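Notebook, Plaresura student robotics project
October 9, 2025
Door task, simulator side

Started by pulling the latest scene files from the shared folder. The old copy on bench machine 2 still had the February door in it, the one with no handle collision, so anything logged on that machine before this morning should be ignored for the door task. I moved those logs to a folder called old_door. Please don't delete them yet, the vision group wants the renders.

Plan for the session was to get the approach working and leave the pull for next time. Approach means the base drives up, stops, and puts one gripper next to the door at handle height with the fingers open. No contact. The Clovness rules give points for a clean approach even if the door never opens, and we have been throwing those points away.

Setup
Planner: Nodex, default settings except for the step limit, which I put at 100.
Scene: door room with random wall and floor textures turned on.
Arms: both loaded, only the left one commanded. Right arm parked.
Runs: one batch of 100, fixed seed list, same list as last week so the numbers can be compared.

First problem was the parked pose. The right arm was parked straight out, and in narrow rooms the planner counted it as a collision with the wall before the base had moved at all. Changed the park pose so the elbow drops and the forearm folds down. That fixed the false collisions. It also means the right arm takes longer to come back up if we ever want it for holding the door, so that needs a look before we use both.

Second problem was the stop distance. It was being measured from the center of the base and the approach code assumed the front edge. I changed the approach code and left the base code alone, because the Chmielewska room scene uses the same base code and is working fine.

Third, and this one ate most of the afternoon: the door frame of reference. In the scene file the door has its own axes and they don't match the room. If you print the target in door coordinates and read it as room coordinates, it looks reasonable and sends the gripper to the wrong side. Added a line to the log that says which axes a number is in. Everyone adding prints to this code, please do the same.

Batch result after all three changes: 4 runs failed. Two of those hit the step limit and the other two stopped with the gripper too low. I haven't looked at the step limit ones. The low ones both use the same wrist starting angle, so I would check that first.

View from the robot with the left gripper open by the lower part of the door, right arm down in the corner:

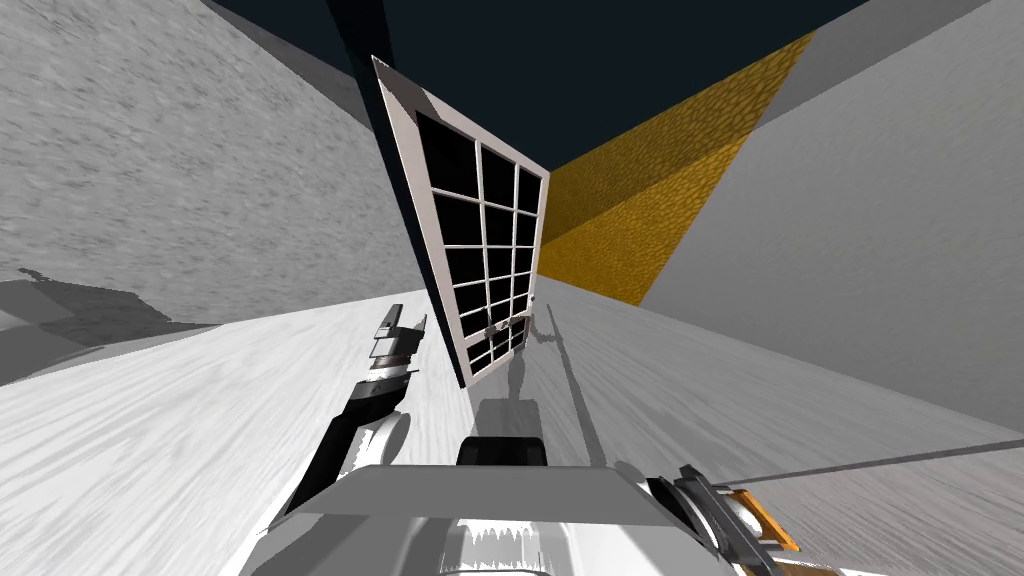 Still open
- Wrist starting angle in the two low runs.
- Replay the two step limit runs with the limit doubled and see if they finish or just wander.
- The glass panes render solid black. Doesn't matter for the planner. Ask the vision group if it matters for them.
- Decide on handle height tolerance before anyone starts on the pull. I would like it written in the config file, currently it is typed into the approach code in two places.
- Right arm park pose needs to go in the shared config too. At the moment it is only on my branch.

Branch is door_approach. Not merged. Bench machine 2 is free from noon tomorrow if somebody wants to run the replays.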